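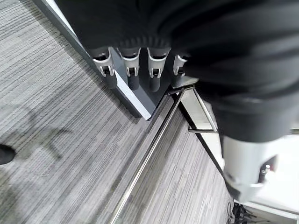 When does the Shearer service center in Sirkdale reopen for regular appointments?
Appointments start again in May, and the booking line is already taking requests for oil changes, brake work, tire rotations and state inspections.

The shop on Sorkach Road closed its main bays over the winter to replace the lifts and rework the drive-through lane. During that time, customers with warranty or recall work were sent to the Traleo location, 20 miles away. The Traleo shop will keep its current hours through the end of May and then go back to its old schedule, with no evening service.

The Sirkdale building now has three alignment racks in place of one. Management said alignment was the job with the longest wait last year, with some drivers told to come back after two weeks. Under the new setup, most alignments should be done the same day if the car is dropped off before 9 a.m. Cars that need suspension parts first will take longer.

Hours at Sirkdale will run from 7 a.m. to 6 p.m. on weekdays. The parts counter opens half an hour later than the service desk and closes at the same time. Key drop is available overnight through the slot by the east door. The old slot on the Sorkach Road side has been sealed, and keys should not be left there or under floor mats.

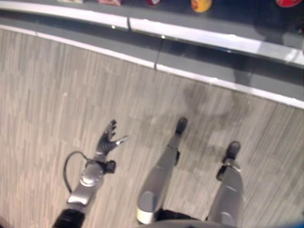 Prices for routine work stay where they were before the closing, with one exception. A four-wheel alignment goes up by $3. Tire rotation remains free for anyone who bought a full set of tires from either shop, as long as the receipt or the phone number used at purchase is on file. Customers who bought tires elsewhere can still have them rotated at the regular rate.

The service center has also changed how it handles estimates. Until now, a service advisor called each customer before any extra work was started. Customers can now choose a text message with the estimate attached, and reply to approve or turn down each item. Phone calls are still available - the choice is made at drop-off and can be changed later at the desk. No added work will be done without an answer, and a car waiting on approval may lose its place in line if the reply comes after 3 p.m.

Drivers with an open recall notice are asked to book early. Shearer said 2689 vehicles in its customer records have at least one recall repair still open, and that most of those repairs take less than two hours once the part is in stock. Recall repairs are done at no charge. The desk can check a car by its vehicle identification number, and the customer does not have to be the first owner.

Parts and labor on repairs paid for by the customer are covered for 36 months at both locations. The coverage does not include wiper blades, bulbs, brake pads or other parts that wear out in normal use. Work done at Traleo during the closing carries the same coverage and can be brought to Sirkdale if a problem comes up.

Loaner cars will be limited at first. They go to customers whose repairs are expected to run overnight, and a valid license and proof of insurance are required. A shuttle will run within Sirkdale in the morning and again in the late afternoon. It does not go to Traleo.

The entrance from Sorkach Road remains right turn only while the new curb is finished. Drivers coming from the other direction should use the rear lot and follow the signs to the service lane.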